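Jivarer
Home | Services | Refurbished servers | Work with us | Contact

Work with us

Server Assembly and Refurbishing Technician (full time, three positions)

Posted October 9, 2024
Place of work: Jivarer workshop, Fernov
Contract: permanent, with a trial period
Contact: Tamara Marchuk, workshop manager

Who we are

Jivarer repairs, rebuilds and tests server computers for small and medium companies. We are a team of 19 people. Most of us work in the workshop in Fernov, and a smaller group takes care of sales, shipping and purchasing from our office in Drostum.

The machines come to us from offices, schools, hosting companies and sometimes from a storage room where they were forgotten for many years. We open them, clean them, change what must be changed, and send them out again with a test report. We also build new servers from parts when a customer has a special wish. Our biggest customer at the moment is Radebe, a hosting company for which we prepare a series of 100 machines this winter. For this reason we are looking for three new colleagues, but the positions are permanent and will continue after the series is finished.

What you will do

Your work will be mostly at the bench. You will take boards out of their cases, inspect them under good light, remove old processors and memory, clean the contact surfaces and put in the new parts. After this you will connect the board to the test stand, start it, read the messages and write down the results.

The part of the work which needs the most patience is the processor. On the boards we use most often, the pins are in the socket and they are very small. One bent pin can mean that a memory channel is missing or that the board does not start at all, and to straighten it again under the microscope can take a whole afternoon. The processor has to be held above the socket at the correct angle, the marks have to be compared, and then it has to go down flat, without sliding and without pressure. Only then the metal frame is closed and the lever is brought down.

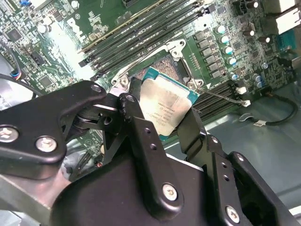

Your tasks in detail

Disassembly. You open servers of different makers and ages, and you sort the parts into reusable, doubtful and scrap. Doubtful parts get a yellow paper with your initials and a few words of explanation.

Socket inspection. You look at every empty socket with the magnifier before anything is put in. If you see dust, a hair, old thermal paste or a pin that does not reflect the light like its neighbors, you stop and clean, or you ask.

Processor and memory installation. You install processors, memory modules and heat sinks following the sheet for the board. Memory slots must be filled in the right order, and the latches must be closed at the end of each slot. We know this sounds simple. It is also the mistake we find most often at the test stand.

Thermal paste and heat sinks. You clean the metal cover of the processor, apply new paste in the amount written on the sheet, and tighten the screws crosswise with the torque screwdriver.

Visual check of the power area. You look at the coils and the capacitors next to the socket. A swollen capacitor or a dark place on the board goes to the repair bench. You do not have to solder in this position, but you can learn it later if you wish.

Testing. You start the board, check that all memory is recognized, run the load test, and save the report under the serial number of the machine.

Packing. Boards that are not going into a case at once get the plastic cap back on the socket and go into an antistatic bag. A board without a cap never leaves the bench.

What we ask from you

You have calm hands and good eyes, with or without glasses. You can work for a longer time on small things and still be careful with the last one of the day.

You have already built or repaired computers. It can be from a job, from a school or from your own kitchen table, but please tell us exactly what you have done. A person who has changed processors in ten old office computers and can describe what went wrong is interesting for us.

You read English well enough to follow a technical manual. In the workshop we speak several languages, and the written notes are in English. Your grammar does not have to be perfect. The notes must be clear.

You can lift a server together with a colleague. The heavier ones are always lifted by two persons, and we have a lifting table for the racks.

You say when you have damaged something. Parts break in this work, and it has happened to every one of us. We do not take the money from your salary. But a damaged board which is put back on the shelf without a note costs other people many hours, and we take this seriously.

Good to have, but not necessary

Experience with server boards with two sockets
Experience with remote management and firmware updates
Basic soldering
A forklift license
Some knowledge of Linux, enough to start a test and read a log file

What we offer

A permanent contract after the trial period, with the salary discussed openly in the first interview. We have a salary table and you will be allowed to see it.

Working hours from morning to afternoon, without night shifts. Short breaks are part of the bench work and are paid. We ask everybody to really take them, as tired eyes make bent pins.

Your own bench with an adjustable chair, a grounded mat, a wrist strap, a lamp with an arm, a magnifier and a set of tools that stays yours. If you prefer other tweezers or another screwdriver, we order them.

A training period of three weeks. In the first week you work only with scrap boards, and you can practice opening and closing sockets as much as you like. In the second week you work beside an experienced colleague on real orders. In the third week you work at your own bench and your colleague checks each board before it goes to the test stand.

Used parts for your private projects at purchase price, after they have been removed from the stock list.

A kitchen with a proper stove. Many of us cook at noon, and it is usual that somebody has made too much.

How to apply

Please write an email to Tamara Marchuk through the contact page, with the word "Technician" in the subject line. We would like to receive:

A short résumé, one or two pages
A few sentences about a machine you have built or repaired, and what was difficult
The date when you could start
Your phone number and the hours when we can call you

You do not need to send a photo, and you do not need to send school certificates at this stage. Letters in English are preferred, but if you can express yourself better in another language, write in that one and we will find a colleague who can read it.

We read the applications in the order in which they come and we answer each of them, also when the answer is no. The positions stay on this page until they are filled.

The interview

The first conversation is by phone and takes half an hour. After this we invite you to Fernov for a practical morning, and we pay your travel by train or bus. You will receive an old server, a set of tools and an instruction sheet. We ask you to take out the processor and the memory, inspect the socket, put everything back and tell us what you have noticed. There is no clock. We prefer to see a slow person who looks twice. After the practical part you meet the people from the other benches, and you can ask them whatever you want without the manager in the room.

Please come with short or tied sleeves, and leave rings and bracelets at home or in the locker we give you.

Questions before you apply

If you are not sure whether your experience is enough, please call the workshop and ask for Tamara. The best time is after lunch, when the test stands are running and it is more quiet at the benches. You can also visit us before you decide, but please tell us one day before so that somebody has time to show you around.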